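Stimen opens furniture repair shop in old Maluleke bank

FOR IMMEDIATE RELEASE

Stimen, the furniture repair firm that has spent the past few years working out of a railway arch with a leaking roof, will move into the former Prirevance Savings Bank on Maluleke Street this August. The bank has a very good roof. It also has a vault, which will be used for storing chairs.

The new shop will take in tables, chairs, chests of drawers and most other things made of wood that wobble, stick, sag or have been mended once already by a relative. Customers can bring items to the counter between 8am and 4pm. The counter is the original one, complete with brass grilles, and staff have been asked not to say "next window, please" more than is strictly needed.

Stimen repaired 973 pieces of furniture last year. Of these, 227 were kitchen tables, and most of those had the same complaint: a ring left by a hot pan, followed by a larger pale patch left by whatever was used to get rid of the ring. The firm has heard of mayonnaise, toothpaste, cigarette ash and a hair dryer. It would like the public to know that it doesn't judge, although it does charge by the hour.

Prices at the new shop start at £25 for a loose joint or a sticking drawer. Larger jobs are quoted for after a look, and the look is free. Anything that would cost more to mend than to replace will be handed back with a frank word and, if wanted, a label for the tip.

Alongside the repair counter, the old manager's office will become a teaching room for the Prudard Evenings, a series of short classes in looking after wooden furniture. The classes take their name from Prudard, the furniture wax Stimen has mixed on the premises since it opened, and which smells strongly of oranges and slightly of boots. Each class lasts 2 hours and covers one subject only. The first run includes oiling a tabletop, curing a wobbly chair, and waxing drawer runners so that they open without bringing the whole chest with them.

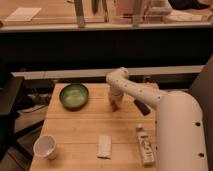 Do I need to bring my own furniture to a class?

Small pieces are welcome if one person can carry them up the front steps, but there will be practice boards and a stock of unloved chairs for everyone else.

Places cost £25 and include materials, tea and a small tin of wax to take home. Aprons are provided. Stimen suggests old clothes all the same, as the aprons have been through a good deal and only cover the front.

A spokesperson for Stimen said: "We looked at a number of buildings and this was the only one where the floor was level. You'd be surprised how many tables have been sawn short to suit a floor that was the real problem. We may have sawn one or two ourselves in the early days, and if you have one of them, do come and see us."

The move has meant some changes to the building, though fewer than expected. The banking hall keeps its tiled floor, its clock and its heavy front doors. The night safe in the outside wall has been sealed, after an early suggestion that it might be used for dropping off broken chair spindles was put to the staff and went no further. A ramp at the side entrance on Maluleke Street will be open during shop hours, and there is a loading space behind the building for anything that arrives on a roof rack.

Work left at the railway arch before the move will be finished and can be collected from the new address. Customers who have had furniture with Stimen for more than a year are kindly asked to remember that they own it. This applies in particular to the owner of the piano stool.

Bookings for the Prudard Evenings open at the counter on the first morning of trading, from 8am.

ENDS

Notes to editors

Stimen repairs and refinishes domestic wooden furniture. It does not do upholstery, cane seats or pianos, only their stools.

The vault can be visited on request. It contains chairs.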